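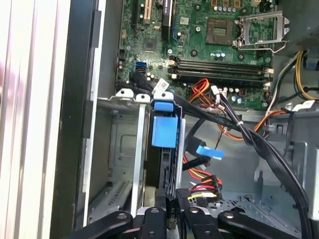 So the budget for the teardown cell is finally done, and I've been staring at the spreadsheet long enough to dream about it! We get $3457 for the whole year. The Flosteck quote for spare fingers and a second wrist camera came in at 1184, and that's before shipping — ouch. Igor Doležal wants two more grippers as well (of course he does), but I've pushed those to July. Scrap PCs we can get cheap from Staltcombe, so that line stays tiny. Still waiting on Vavetti to call me back about the bench mounts.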